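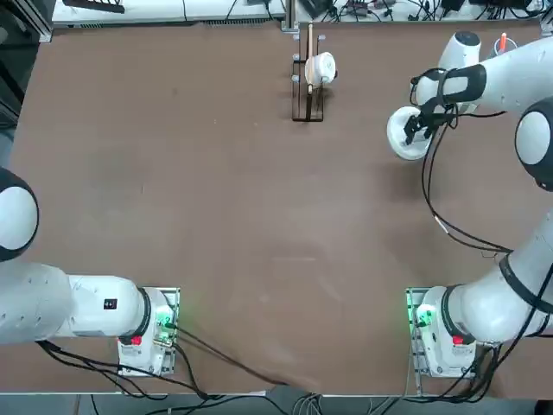
Océane Hawthorne had the kettle on before I'd taken my coat off, and she wanted it known that she is not, by nature, a spender. She looks after equipment planning at Skotallow, which washes and sorts reusable cups for cafés and festivals, and she spent most of last winter working out what a pair of robot arms would cost to own, as opposed to what they cost to buy.

"Everyone asks me for the price of the arms," she said, pouring. "And I say, lovely, which price? There's the one on the quote, and then there's the one you've paid by the following May, once you've bought all the bits you didn't know were bits."

The bits, in her telling, include mounting plates, cable, spare gripper fingers, a table heavy enough not to wander, and racks. She has strong feelings about racks. The first ones came from Ondach at $86 each and she thought that was cheek, so she tried a cheaper wire one from a kitchen shop, and for cups it has done perfectly well. Lids are another matter, being thin and round and inclined to tip, and she budgeted extra hours for them from the start.

"I put down 137 hours for setting up and teaching, and my manager laughed at me," she said. "He's stopped laughing. We used the lot, and then we borrowed a few from the maintenance line, which I'd rather you didn't print." (She rang later and said I could.)

Her spreadsheet, which she turned around so I could admire it, has a line for nearly everything. Freight and insurance came to $1,184, more than she'd have guessed, and there's a separate row for cabling labour, because the electrician from Willems charges by the visit and there were more visits than anyone had pencilled in. She'd advise people to settle where the leads will run before the table goes in, and to leave a bit of floor for whoever has to crawl around under there.

I asked whether she'd considered leasing. She had, at some length, with Uleo, and came away fond of the salesman and unconvinced by the terms. The contract ran to three years and she couldn't promise the work would look the same after one. Instead she put aside over $3,000 for repairs and changes of mind, and she guards it like the good biscuits.

A second table is on her list for next year's budget, though she hasn't asked for it yet. "I want a full festival season behind us first," she said, and went to see if there was any more milk.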